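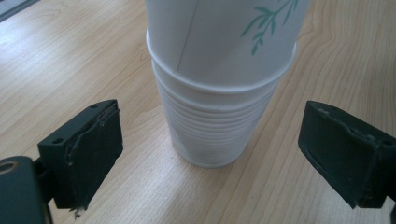 White paper cups in a stack. One cup has pale green leaves printed on it.

How does paper hold water?

Put a piece of newspaper in the sink and it becomes soft very soon. A paper cup can hold your juice for the whole lunch. Both are made of paper, so what is different?

Paper is made from tiny threads of wood, called fibers. Between the fibers there are many small gaps. Water likes to climb into such gaps, and then the fibers let go of each other. This is why wet paper tears so easily.

Many paper cups have a very thin coat of plastic on the inside. Some older cups had wax. The coat closes the gaps, and the drink cannot reach the fibers.

A cup begins as a flat sheet. A machine bends the sheet into a tube that is wider at the top, and joins the two sides. The line where they meet is called the seam. Then comes the bottom, and at last the top edge is rolled over - this makes the lip, and it also makes the cup stronger.

In the town of Girport there is a small factory named Toft. It makes 4,000 cups in one hour!

Try it at home

Take a paper napkin and rub one half of it with a candle (do not light it). Put one drop of water on each half. Wait and look. Where does the drop stay round? Where does it disappear into the paper?

Words to remember
Fiber - a very thin thread
Seam - a line where two edges are joined

Text: Orhun Çetinkaya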